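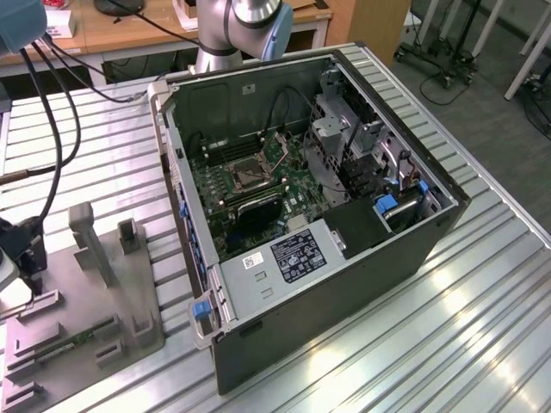 Tower on its side, CPU socket empty and lever raised.

Varying the start position when recording demonstrations
Posted by Lok-yiu Fu, August 6, 2021

Our laboratory at Flornside is recording teleoperated examples of memory module insertion for a learned policy. We hold 916 episodes, all with the chassis in one position. Should the chassis be moved between episodes, and if so, how often?

Heriberto Zapata
Yes. A policy trained on a single placement will generally learn that placement. We recommend moving the chassis after every 30 episodes, by a small shift and a rotation of up to 7 degrees, and logging each change. Please retain the existing episodes — they remain useful as a baseline — and label them as a separate batch. Failed insertions should be kept and marked as such.

Ereck
Agree with the above. Check your cables too, ours kept drifting over the sockets and we had to discard 2 days of recordings in March.

Brukano
We never moved ours. Worked OK on the same bench.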